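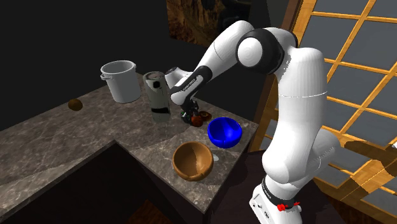 ## Cleaning and re-oiling an unfinished fretboard

This applies to rosewood, ebony and pau ferro boards. Lacquered maple needs only a damp cloth and should never be oiled.

### Before starting

- Work on a firm, level surface with a folded towel under the body and a support under the neck.
- Slacken the strings evenly before removing them. On a floating bridge, block the tremolo first.
- Cover single-coil pickups with low-tack tape. Steel wool dust clings to the magnets and is hard to get out.
- Take off rings and belt buckles.

### Cleaning

1. Mask the wood between the frets with tape if the frets are to be polished as well.
2. Wipe off loose dirt with a dry microfibre cloth.
3. Lift hardened grime along the fret edges with an old plastic card. Hold it at a low angle and draw it along the fret, with the grain last.
4. For stubborn deposits, use a cloth barely moistened with naphtha. Ventilate the room and keep flames away. Test plastic binding at the heel end first.
5. Polish dull frets with 800 grit paper, then 0000 steel wool. Use 400 grit only where there are visible scratches, and follow it with the finer grade.
6. Remove the tape slowly, pulling it back on itself.

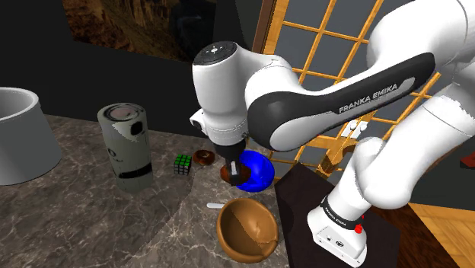

*Kitchen worktop with a blue bowl and a glazed donut.*

### Oiling

Put a few drops of oil on a cloth, never directly on the board. Spread it thinly, leave it for five minutes and wipe until a clean tissue comes away dry. Trelari fretboard oil and Neltier bore oil both work; Neltier is thinner and needs less wiping. Avoid kitchen oils, which go rancid and sticky.

Once or twice a year is enough. In a heated house, February is a sensible time to check for dry wood and sharp fret ends. If the ends have started to protrude, correct the humidity before filing anything.

### Restringing

- Fit the outer strings first to bring some tension back on to the neck.
- Rub a soft pencil in the nut slots.
- Tune to pitch, stretch each string gently and retune.
- Check the relief the next day. Turn the truss rod no more than an eighth of a turn at a time.

Spread oily rags flat outdoors to dry before binning them.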